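Caderno da oficina -- fevereiro, visita à Lokberg

Cheguei às 16h, a demo já ia a meio. Qianru Gu a explicar a tarefa: passar a sanduíche do prato para o tabuleiro castanho sem a desmanchar. O Cormac fez as perguntas quase todas, eu tomei notas como pude.

1. Bancada de partida

Prato branco meio fora do tabuleiro creme (o do coelho), pão de cima um pouco inclinado. Tabuleiro com veio de madeira vazio, à frente. Perguntei se o prato assim em falso não atrapalha a estimativa de altura -- dizem que é de propósito, querem variação. Bancada cinzenta às pintinhas, cortina clara atrás.

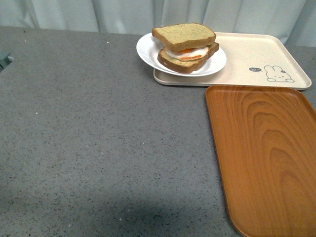 2. Números que deram

341 episódios gravados só desta tarefa, 1.223 no conjunto todo. Quase 5 segundos por pega, acho lento. Falta saber com que força fecham no pão, a Qianru ficou de mandar.

3. Para nós

Experimentar tabuleiro claro + escuro na célula Nullex. Pedir ao Cormac o contato da Lokberg, perdi o cartao.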